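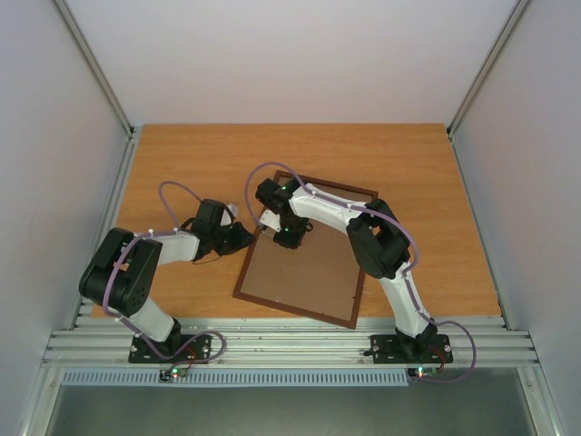

Two robot arms with a picture frame on the tabletop between them.

Irutent Releases Hebden Target Carrier Controller for Indoor Ranges

MOKITVILLE, February. Irutent today announced the Hebden, a replacement lane controller for indoor shooting ranges that use cable-driven target carriers. The Hebden fits existing overhead track and reuses the motor and cable already installed on the lane. Orders are open to commercial ranges, clubs and training facilities. The list price is $364 per lane, excluding installation.

The controller sets carrier distance in one-foot steps and stores up to nine courses of fire per lane. Each course can include timed facing and edging of the target, provided the carrier has a turning head. On carriers without a turning head, the Hebden runs distance changes only. Shooters select a stored course from the keypad in the stall. The range officer can stop one lane or the whole line from the control desk, and a stopped carrier does not move again until the officer clears the lane.

"Most of the requests we get concern carriers that overshoot their distance as the cable stretches," said Oksana Skoryk, product manager at Irutent. "The Hebden measures travel at the carrier end and corrects on each run. The cable still has to be inspected on the normal schedule."

The first full installation is at the Flekden range in Mokitville, where 19 pistol lanes were converted. Lanes remained open in groups during the work. Staff there use the stored courses for introductory handgun classes and for the Friday evening bullseye league.

Irutent has also revised the diagnostic log. The controller now keeps the last 600 carrier runs for each lane, with motor current, travel error and any stop command. Logs can be exported as a text file from the control desk. No shooter names or scores are recorded.

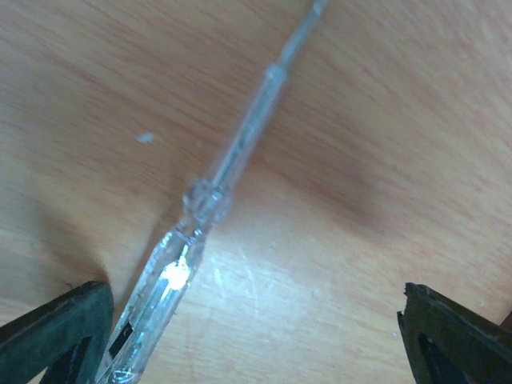
Compatibility and Ordering

The Hebden works with single-motor carriers on straight track. Curved track, pneumatic turning heads and outdoor lanes are not supported in this release. Ranges with mixed equipment should send Irutent a lane list with the motor plate data before ordering.

Each unit ships with the lane controller, stall keypad, travel sensor and mounting hardware. The control desk panel is sold separately, and one panel serves the entire line. Lanes must be cold and power must be locked out before the old controller is removed.

Media and sales inquiries: Oksana Skoryk, Irutent, Mokitville.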